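2021-02-21　Tritomik 公開デモ見学メモ

記入は帰室後。現地のメモ書きを清書し、自分の解釈には「所感」と付けた。測定値はすべて先方の口頭説明または掲示資料によるもので、当方では測っていない。

目的
受け渡し作業（人からロボットへ、ロボットから人へ）の把持解放の判定方法を見ること。あわせて仕切り箱への投入動作の段取りと、見学者が近くにいる状態での運用手順を確認する。4月に予定している当室の公開日で似た構成を出す案があり、その下調べを兼ねる。

構成
主催は Tritomik。腕と手の制御は同社の Mostyn、ログ収集と再生は Stornix で行っている。Mostyn は動作の上位側を担当し、各関節の位置制御は腕側のコントローラに任せる構成。指の目標値だけは Mostyn から直接出している。Stornix は Mostyn の内部状態と関節トルク、カメラの時刻印を同じ時間軸に並べる。再生画面は見せてもらえたが、操作はさせてもらえなかった。

制御周期は受け渡し時の判定ループで 100 Hz。腕の下位ループはもっと速いはずだが数値は聞きそびれた。判定の窓長は 50 ms で、サンプルにすると五点分。窓が短いので単発のノイズで誤判定しないか質問したところ、指側と手首側の両方が閾値を超えたときだけ解放に移るとの説明だった。片方だけの場合は把持を維持し、窓を更新し続ける。

手順（受け渡しと投入）
対象は小型の箱状のもの。硬さのばらつきは小さいが、表面がやや滑りやすいとのこと。流れは次のとおり。

待機姿勢から受け渡し位置へ移動。手先は机の上方、座った人の手が無理なく届く範囲で止まる。
人が対象を差し出す。手先側は指を開いたまま、接触の立ち上がりを待つ。
接触を検出したら指を閉じる。閉じる速度は一定で、最後の詰めだけ力の上限で止める。
引き抜き方向に小さく動かし、人の側の保持が抜けたことを確認する。
仕切り箱の指定区画へ移動、傾きを合わせて差し込む。
指を開き、上方へ退避。

逆方向、つまりロボットから人へ渡す場合は、人が引く力を見て解放する。引く方向が手の開く方向とずれると解放が遅れる傾向がある。現地でも一度、渡す側が横へひねる形になり、解放まで間があった。説明員はそのまま待つよう案内していた。強く引き直すと指の目標値が一度戻るため、かえって遅くなる。

投入について
仕切りの隙間は対象の厚みに対して余裕が小さい。差し込みの角度は区画の傾きに合わせて固定値を持たせていて、視覚で補正するのは位置だけ。角度も補正しないのかと聞いたら、仕切り箱を置き直すたびに教示点を一つ取り直しているという答えだった。箱が軽いので、投入の反力で少しずつずれる。ずれは再教示で吸収し、固定はしていない。
所感：当室でやるなら箱の底を留める。再教示の手間より留める手間のほうが小さい。ただし、固定すると差し込みの引っ掛かりが手首にそのまま返るので、力の上限を下げて試すこと。

差し込みに失敗したときの扱いは単純で、同じ点で一度だけやり直し、二度目も入らなければ対象を机上に戻して停止する。落とした場合の自動拾い上げはしない。これは見学者の前では妥当だと思う。机の下や人の膝に手先を近づける動作を自動で出さないという方針は明確だった。

ログ
Stornix に残っている受け渡しの記録は 628 回分。準備期間の試験と今日の分を合わせた累計で、内訳は教えてもらえなかった。成功と失敗の区別は自動では付かず、終了後に説明員が画面を見ながら札を付けていく。札の種類は「完了」「やり直し後完了」「中断」「対象外」。対象外は人が手を引っ込めた場合など。対象外を母数から外すかどうかで成功率の見え方がかなり変わるため、掲示資料の成功率はここには写さない。

時刻合わせは、記録開始時に指を一度開閉させ、その動きを映像と指の位置信号の両方で見つけて揃える方式。地味だが確実。当室のログは開始時刻の打刻だけで合わせているので、同じ方式を入れる価値がある。次回の試験で開閉動作を先頭に足す。

カメラは頭側と手首側を併用。頭側は机全体の配置と人の腕の位置、手首側は手元の確認に使う。手首側の画は自分の指が大きく入るため、対象の認識には使いにくいとのこと。指の領域はマスクして捨てている。マスクは指の開き量ごとに持っていて、開き量の間は補間。補間の途中で縁が残り、物体の端と誤認することがあるという話が一番参考になった。当室の古い手首側データにも同じ症状らしいものがある。要確認。

配線と床
机上の線は引き回しが短いほうがよい。腕の可動範囲に入る線は、教示の際に腕を手で動かして一周させ、触れないことを確認してから運転に入る。この確認は毎回やる手順になっていて、机の物を動かした場合もやり直す。
床の範囲表示はテープ。カーペットなので端が浮きやすい。踏まれる側の端から剥がれるため、角の重ね方を変えたら持ちがよくなったと聞いた。どちらを上にするかまでは確認していない。

運用
今日の見学者は約 14 名。体験は座って行い、立ったままの受け渡しはさせない。理由は二つ挙がっていて、手の高さが揃うことと、前に踏み込めないこと。交代のたびに腕を待機姿勢に戻し、説明員が停止ボタンの位置を口頭で示す。待機姿勢に戻りきるまで次の人は座らない。ここは徹底していた。

待ち時間の消化は課題に見えた。受け渡し自体は短いが、待機姿勢への戻りと説明で列が進まない。説明を列の側で先に済ませる案を先方も考えているそうだ。所感：説明を前倒しにすると、停止ボタンの位置だけは座ってから改めて言う必要がある。省略しないこと。

Plilach の扱い
受け渡し位置の決め方に Plilach というモジュールを使っている。人の肩と手首の位置から差し出しやすい高さを推定し、手先の停止点を少し上下させる。前後方向は動かさない。前後を動かすと、人が手を伸ばした先に腕が寄ってくる形になり、引いてしまう人が多かったため切ったとのこと。今日は上下の補正も幅を絞って運転していた。
補正あり・なしの違いは見ていて分からなかった。ログ上は手が出てから接触までの時間が縮むという説明だったが、分布は見せてもらえず、平均だけの話だったので保留とする。慣れの影響も混ざっているはず。同じ人が続けて体験した場合の扱いも聞き忘れた。

聞き取りの断片
・指の表面は定期的に拭く。皮脂が付くと解放時に対象が残る。
・指先の擦れは見た目ほど性能に影響しないが、滑りの閾値は交換のたびに見直す。
・音は小さいほうがよいとは限らない。動き出しが聞こえたほうが人は手を出しやすい。
・停止後の復帰は必ず説明員が行う。遠隔からの復帰は機能としてはあるが、公開日は切る。
・ネットワークが落ちても判定ループは止まらない。止まるのは記録側。

当室への持ち帰り
開始時の指開閉による時刻合わせを入れる。担当は未定。
手首側画像のマスク縁の残りを、既存データで確認。
解放判定を二系統の一致にした場合の遅れを測る。窓長は先方と同じ値から始め、対象の重さを変えて比較する。
仕切り箱の固定方法。両面テープは剥がすときに段ボールの表層が取れるので別案で。
札の付け方を先に決める。対象外の定義を書いておかないと後で数が合わなくなる。
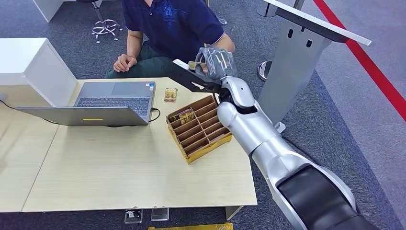
机の向こう側が受け渡しの相手。仕切り箱は手先の下。 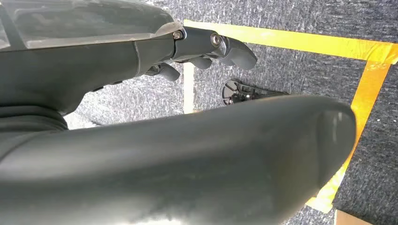

解放判定を指側の力だけで済ませることはできないのか。

把持力の変動だけを見ると、腕が動き出したときの慣性と人が引いた力を分けられない。静止中に限れば指側だけでも判定は成り立つが、停止点に着いた直後の揺れが収まるまで待ちを入れることになり、受け渡しが遅くなる。手首側を併用すれば、その待ちを短くできる。先方の構成では手首側の値から腕自身の動きによる分を引いたうえで閾値と比べている。引き算に使う対象の重さは固定値なので、重さの違う物を混ぜる場合は値を切り替える必要がある。当室の試験では、まず一種類の対象で始める。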